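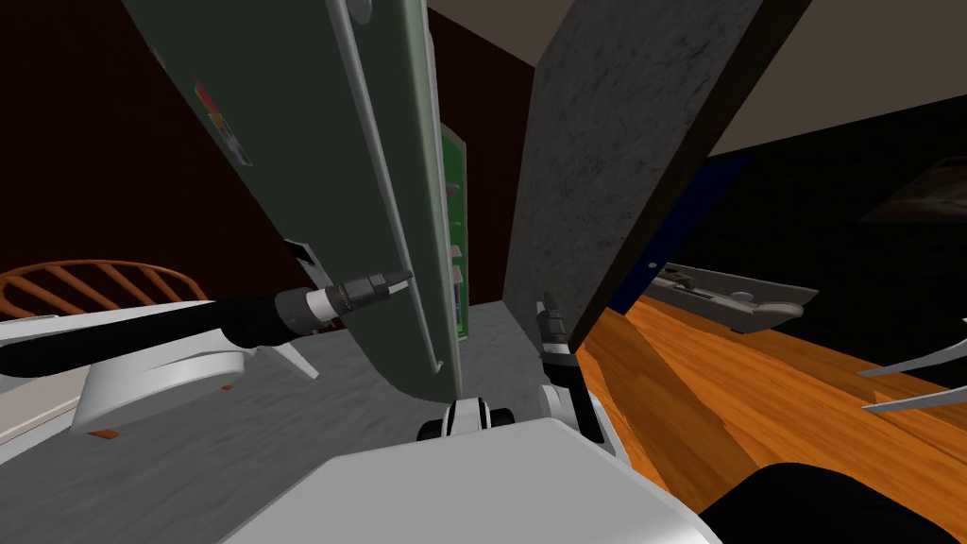 Computer-rendered view with a tall green panel and a color-square label.

Nerkero to Open "Dadik" in April With One Trailer and No Teasers

LINDSAY, 4 February 2026 – Independent distributor Nerkero will release the drama "Dadik" in 50 theaters this April, backed by a single trailer and a single poster. There will be no teaser for the trailer, no character posters and no countdown clock.

The company has doubts about how movies are sold, and its own record is part of the reason. For its last release, "Mindura," Nerkero put out three teasers, a full trailer and a set of posters over one long winter. The teasers were watched and shared a good deal. Whether they sold any tickets is another matter, and Nerkero has seen no figures that settle it. People who have already watched the best scenes at home may well feel they have had the movie.

"We were told that every view was a future ticket," the company said in a statement. "We asked how anyone knew that. We are still waiting for a good answer."

The trailer for "Dadik" uses footage from the first half of the movie only. It carries no quotes from early screenings. Nerkero says praise gathered at invited screenings, where the seats are free and the filmmakers are often in the room, should be treated with some care, including when the praise is for a Nerkero title.

"Dadik" follows two sisters who take over a failing ferry line and disagree on whether to save it. It runs under two hours. The distributor makes no claim that it is the movie event of the spring, and wonders how many of those one spring can hold.

Instead of a wider ad campaign, Nerkero will give away 2,000 tickets for the first weekend through the participating theaters. The company admits this could fail too – free tickets often go unused, and a full house on opening night says little about the second week. It will publish the attendance numbers for all 50 theaters after the run ends, whatever they show.

The poster and trailer will go to theaters in March. Press screenings will be held in Lindsay before opening, and reviews may run at any time after them. Nerkero is setting no embargo.

About Nerkero
Nerkero distributes independent features to theaters. Its previous release was "Mindura."

Press contact: Nerkero press office, Lindsay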